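4. What people meant by "clean enough"

We had expected, when we began visiting households in Skeven and Cornau, that most of our conversations would turn on machines and powders, and that the interesting differences would lie between homes with a drier and homes without one. The diaries told us something rather gentler and, to our minds, a good deal richer. Over the 12 weeks of the study the 54 households returned 1,424 usable diary entries, and the word that comes up again and again in them, in all sorts of company, is "enough". Things were clean enough for another day, or dry enough to put away, or good enough for the dog. We have come to think that this small word carries most of what we want to say about domestic textiles, and so we shall linger over it here before we return in Section 5 to the matter of water and fuel.

4.1 Grades of cloth

Every household we visited kept its cloths in some kind of order of rank, although very few would have put it in those terms. At the top were the cloths for guests and for faces. Beneath them came the everyday tea towels, then the cloths for worktops and tables, and at the bottom a loose population of rags that lived under the sink or in the shed. Movement through these ranks was nearly always downwards. A tea towel that had met with beetroot might be used as a worktop cloth for a year or two and then be torn in half for shoes or bicycles. One respondent in Cornau wrote very fondly of a hand towel which had come with her from her first flat and which was now, in her words, "retired to the greenhouse".

Colour did a great deal of the work of keeping these ranks apart. Pale cloths were widely held to be the honest ones, as they show what has happened to them, and several people told us they would not trust a dark cloth near food. Others took just the opposite view and bought dark cloths on purpose, so as not to be reproached by them. Yellow had a place of its own in both towns, being strongly tied to dusting and polishing, and we met a number of people who felt uneasy at the thought of drying a plate with anything yellow at all (Figure 2).

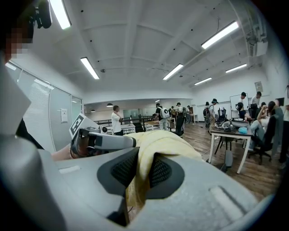

Figure 2. Pale yellow cloth with soft folds.

The rules were not always shared within a single home, and it was here that the diaries became lively. Where two adults did the washing-up, one of them very often had a firmer idea of the ranks than the other, and a good many entries record a cloth being found in the wrong place. We were struck by how mild most of these entries were. People grumbled, put the cloth in the wash and fetched another. Only when a cloth had some history to it, such as a christening present or a holiday souvenir, did the tone grow sharper, and then the trouble was plainly about more than hygiene.

4.2 Smell, touch and the second look

Earlier work on laundry, the Teixeira survey among it, has tended to ask people how often they wash each kind of item. Our respondents found this question surprisingly hard. They could tell us what they had done that morning, and they could tell us what their mothers would have done, but a steady figure for tea towels or bath mats seemed to slip away from them the moment they tried to give it. What they had in its place was a set of small tests. A towel was sniffed, or pinched at the corner to see whether it had gone stiff. A cloth was held up at the window and given what one man called "the second look", the first look having already told him what he did not wish to know.

These tests shifted with the season. The diaries begin in September, when many households were still drying out of doors, and the early entries are full of lines and pegs and remarks on the wind. As the weather turned, the same people began to write about doors, banisters and the backs of chairs, and their standards seem to have moved along with the washing. A towel that had been dried indoors was examined more closely and forgiven less.

We would add a word about scent. Some homes in Skeven used Clovesine, a clove-scented rinse sold locally, and for those who had grown up with it the smell settled the question of cleanness almost by itself. Those who had not grown up with it were inclined to suspect that it was hiding something.

4.3 Putting away

The last stage, and the one least often written about, is the putting away. Folding was described by many as the only pleasant part of the whole business, and by nearly as many as the part that never got done.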